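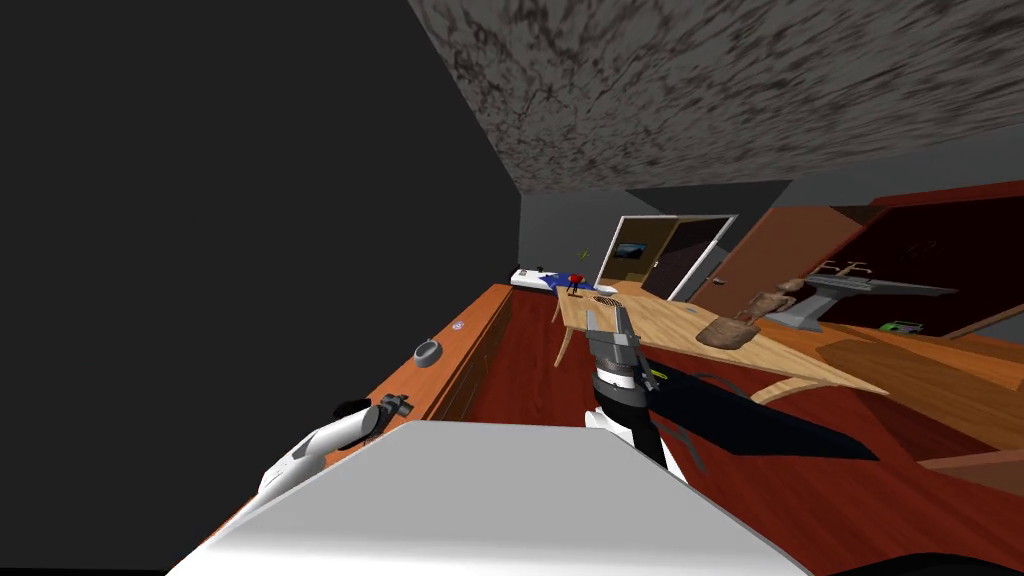

Lap marks on dark gray wall, matte finish
Interior Finishing > Walls and Ceilings
Thread started Jul 9, 2019

graptis
The wall is drywall, skimmed by the previous owner, painted off-white. I am recoating it in Kuter matte, charcoal, tinted in the deep base. First coat was patchy, as expected. The second coat has vertical bands that only show when light comes in along the wall from the side. Viewed straight on, the color is even. The bands are one roller wide.

Method: cut in the full perimeter with a brush, let it set while I had lunch, then rolled from left to right with a Radano microfiber sleeve. Room temperature was normal, windows open, fan running.

Questions for the group. Are the bands a sheen problem or a film thickness problem? And will a third coat fix them or add to them?

ankica_k
Sheen. If the color is even straight on and uneven at a low angle, the pigment coverage is fine and the surface texture is different from band to band. Your wet edge dried before the next pass reached it. Open windows and a fan will do that with any matte in a deep base.

A third coat applied the same way gives you the same result.

graptis
The can says to ventilate.

ankica_k
Ventilate after the wall is done. While rolling, close the windows and turn the fan off. Open the door to the next room if you want some air, and wear a mask if the smell bothers you.

cattaneo_f
I disagree with part of this. Airflow matters, but the sleeve matters more. What nap length did you use? Microfiber with a short nap holds less paint, so people press harder to get more out of it. Pressing squeezes paint to the ends of the roller and leaves a ridge on each side. Ridges at roller width are exactly what you describe.

Check with a flashlight held flat to the wall. If you can feel the bands with a fingernail, they are ridges and need sanding. If you can't, ankica_k is right and it is sheen.

graptis
The sleeve is 6 mm. I checked with a flashlight. Most bands are smooth to the touch. Two near the corner have a ridge I can feel.

cattaneo_f
Then you have both. 6 mm is for doors and trim. On a skimmed wall I would use a 12 mm sleeve. The orange peel will be slightly heavier, and on a dark matte that helps, as an even stipple hides small differences between passes. I have done a lot of stairwells this way.

A few notes on the sleeve, for a deep base:

Wash it before first use and spin it until damp. New microfiber sheds.

Load it fully, roll it out on the tray ramp, and do it again. The first load never wets the core.

Start each load a short distance away from the wet edge and work back toward it. Starting on the edge dumps too much paint there. 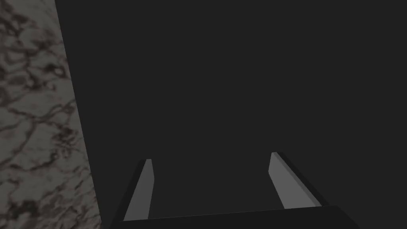

Lay off each section with light strokes in one direction, ceiling to baseboard, without reloading. Do this once. If you go back into paint that has started to set, you get a dull patch that will not level out.

And keep the frame arm of the roller on the side that is already painted. The pressure is higher on the arm side, so any line it leaves gets rolled over by the next pass if you keep it facing the right way – most people flip it without noticing.

ankica_k
I think you have the arm backward. With the arm on the painted side, the heavier line falls on paint that is already laid off, and you do not go over it again.

cattaneo_f
You do if you overlap by half a roller width. I always overlap by half.

ankica_k
Most people overlap by a hand's width at best. For them the arm belongs on the unpainted side. We can agree that he should overlap by half and stop worrying about the arm.

evdokia_s
Late question on the perimeter. The OP cut in the whole wall and had lunch. Nobody has mentioned that this causes picture framing, a brushed border with a different sheen than the rolled field. In a dark color it can look like a different paint. Either cut in one section at a time and roll into it wet, or have a second person cut in ahead of you.

graptis
There is a border, visible along the ceiling. I assumed it was missing paint. The ceiling has a texture, so I stayed off it with the brush and left the line slightly low.

evdokia_s
For a textured ceiling, run a flat screwdriver lightly along the corner first to knock off the high spots. It leaves a shallow groove, and the brush follows it. Tape does not seal against texture. I ran a bead of Clindel paintable caulk under tape on my own ceiling, wiped it thin, and pulled the tape while the caulk was soft. It works, but it is slow.

andreadis_a
Should the wall be sanded between the second and third coat?

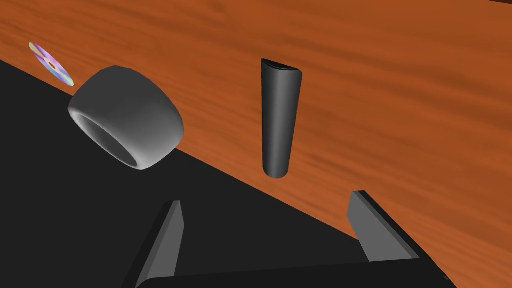

Does a matte deep base need a primer before the third coat?

A primer is not needed over sound paint of the same type. Spot prime only where sanding has gone through to the skim, then recoat the full wall.

andreadis_a
Thanks. And the sanding?

cattaneo_f
Sand the ridges only, with a fine sponge, then wipe with a damp cloth. Matte in a deep base burnishes if you rub it hard, but you are covering it anyway.

ankica_k
Wait time before the next coat matters here. Deep bases carry a lot of colorant and stay soft longer than the label time suggests. The label on the Kuter I used said 5 hours. I left mine overnight.

graptis
Followed the above. Windows closed, fan off, 12 mm sleeve, cut in one section at a time, half overlap. I sanded the two ridges and spot primed one place with Nikolaidis acrylic. Left it to cure for 13 days before judging it, at evdokia_s's suggestion by message.

The bands are gone at every angle I have checked. There is still a faint border for a short length above the door, where I had to move the ladder.

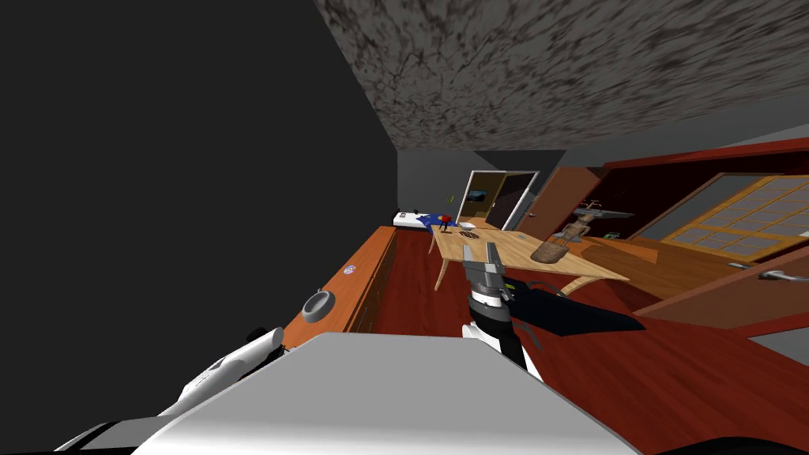

Dark gray wall on the left, textured ceiling at upper right.

evdokia_s
Leave the part above the door. If you touch up matte charcoal with a brush, the patch will show more than the border does.

cattaneo_f
Agreed on that. What did you do with the roller arm?

graptis
Arm on the painted side for the first half of the wall, unpainted side for the rest. I can't see a difference.

ankica_k
With half overlap you wouldn't. Try it with a semigloss and report back.

graptis
The hallway is scheduled for August, in eggshell. I will start a separate thread.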